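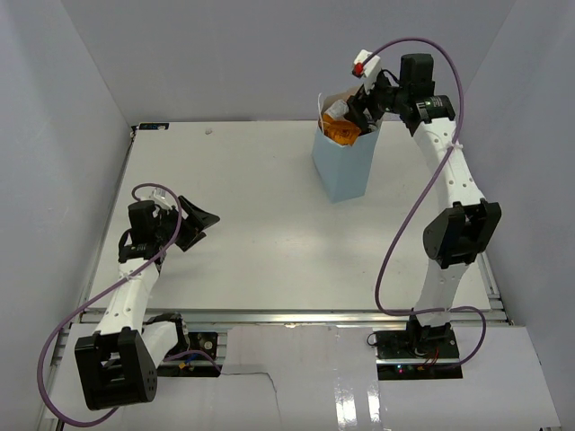 Posted 5/6/20 by the Sterirano controls team

Software Engineer, Robot Control and Perception
Full time, Bandby office

Sterirano writes the software that runs two-arm workcells for packing and unpacking. We are hiring one engineer to work on the part of the stack between the camera images and the joint commands. You will report to the controls lead and share the lab with the planning group.

Most of our current work is on paper bags. A bag folds when it is touched, the opening changes shape, and a grasp point picked from the overhead view may be gone by the time the fingers get there. Our controller, Bevan, runs at 240 Hz and takes a new target from perception whenever one is ready. We want those targets to come sooner and with a usable confidence value attached. 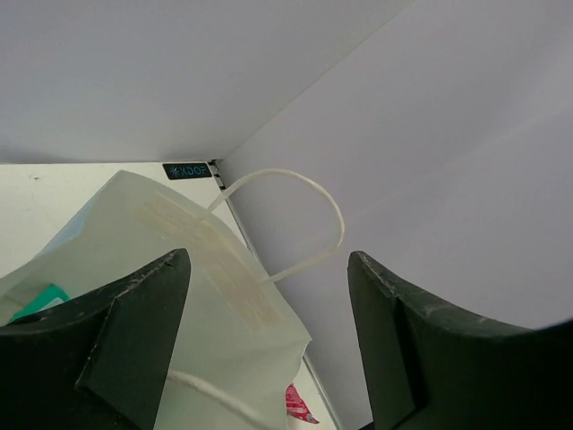 Handles are a separate problem. Twisted rope is thin, and white rope against a white wall gives the depth estimate very little to work with. You would own the handle detector and its tests, starting with the version we froze in March.

Other duties:
- keep the wrist and overhead camera calibration scripts in working order
- cut planning time for two-arm moves, now 60 ms in the usual case
- review logs from failed grasps and file them with a cause
- maintain the replay tool used by both groups

You need solid C++ and Python, three years of work on real hardware, and a good grasp of kinematics. Experience with force control is useful. A degree is not required.

The job involves lab work at least three days a week. Travel to our Clorkport site comes up a few times a year and is paid.

Send a resume and one code sample, 50 lines or more, through the jobs form. Applications stay open for 14 days. We answer all of them.

Recent openings
Motion Planning Intern, Bandby
Test Technician, Clorkport
Build and Release Engineer, Bandby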